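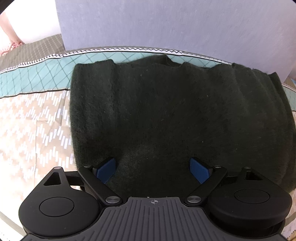
Photo: Tiltberg student project archive

Keeping Heat In: Household Textiles and Winter Comfort in Older Rental Housing in Tritbridge

Submitted 2021-07-28

1. Background

Many rental units in the Pisham district of Tritbridge were built before local insulation rules took effect. Tenants are generally not permitted to alter walls or windows, and the cost of heating falls on them. This project examined how such households use blankets, curtains and rugs to stay comfortable, and what they spend on them.

2. Method

A written survey was delivered to 1,271 addresses in April. Completed forms were received from 164 households. Follow-up interviews were held with five of these, selected to include both ground-floor and upper-floor units. Respondents were asked to recall the previous winter, and the answers are therefore subject to errors of memory.

3. Findings

Extra bedding was the most common measure reported. Fleece and wool throws were often used on the bed at night and moved to a chair during the day. Lined curtains came second, although several tenants noted that their rental agreement did not allow new curtain rods. Rugs were mentioned mainly by ground-floor households.

Spending varied widely. Two of the interviewed households had bought nothing new and relied on items passed on by relatives. Drying was a repeated concern – heavy textiles washed in winter took a long time to dry indoors and added to dampness in the bedrooms.

4. Limits of the Study

The response rate was low, and no temperature readings were taken. The findings describe habits and opinions only. A second stage with room sensors was planned but could not be completed within the term.

5. Recommendations

The housing office should permit removable curtain fittings without prior approval. Advice leaflets for tenants should cover the drying and storage of heavy bedding as well as heating controls.

Related projects
Shared Laundry Rooms in Tritbridge
Bus Shelter Use in Pisham
Window Condensation: A Tenant Diary Study

Comments (3)

Paul
Our lease has the curtain rod rule too. Is the survey form available anywhere?

tenant_upstairs
Agree on drying. One wool blanket takes over the whole bathroom.

Paul
Would like to see the second stage done, even with a few units.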